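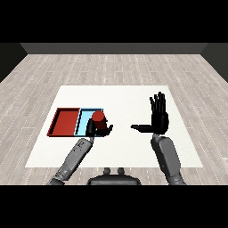 Kitex opened its Cundness workshop to visitors in August, with an afternoon given over to two-handed manipulation in simulation. Nam-gil Ra ran the session from a desk at the front, using a sorting task in which a red cylinder is handled at a tray with one red and one blue compartment.

The simulated robot has two arms with black, fingered hands. Ra ran the task at normal speed and then again at a slower rate, stopping to show the joint readings on a second screen. Each visitor group had 60 places — all were taken.

Da-eun Joo, who leads the control work, said the team had logged 400 simulated runs of the task for the current software version. She gave no success rate. Questions afterwards were mostly on contact modelling, which Joo described as the slowest part of the calculation.

Keith Pirihi of Tadonetti attended and asked for the grip settings, which Kitex will send out with the slides. The workshop opens again at 7 pm for evening visitors.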